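Search this site Search Go

Home Food Travel Homes Subscribe

The slow return of the shared lunch

01/12/2023

At Wanico, a flooring supplier on the edge of Nondmont, lunch starts when the rice cooker clicks off. Most of the staff sit down together and the phones go to voicemail for 40 minutes.

The arrangement began in August, after Brândușa Mocanu took over the office. Her predecessor had eaten at his desk for years and everyone else had followed. Mocanu grew up in a house where the midday meal was the main one, and she disliked the smell of reheated noodles beside the printer.

"I asked for a table and they gave me a budget of $500," she says. "The table was second-hand. The rest went on bowls and a decent knife."

Cooking goes by roster, two people at a time. Nobody has to take part, and a few of the drivers still prefer a pie in the truck. Those who do join put money in a tin at the start of the week. Soup is the favourite in winter. In the warmer months it's mostly salads, cold chicken and whatever has come out of someone's garden.

Pink bowl on a woven placemat, first picture.
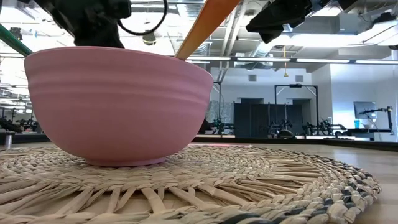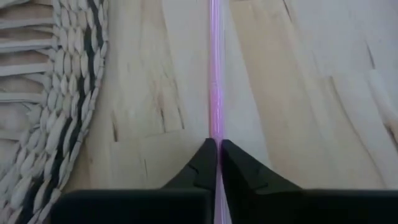

Shared meals used to be ordinary in workplaces this size. The old Matei cannery across the river had a canteen with 72 seats and a cook who baked her own bread. It closed when the shifts were staggered, and the room became storage. People who worked there still talk about the apricot slice.

Mocanu has had a few failures. A curry day set off the smoke alarm, and the washing up caused more arguments than the food did. She settled it by making the cooks exempt and putting everyone else's name on the fridge.

Ultura, the joinery next door, has asked to come in on the roster. That would mean a second table, and a bigger fridge than the one Wanico has now. Mocanu has priced a proper kitchen fit-out at $4,000 and doesn't expect to get it this year. For the time being the joiners are invited once a month and bring dessert.

Related stories
Five soups that freeze well
What to grow in a narrow garden bed
A weekend in Nondmont
Sharpening kitchen knives at home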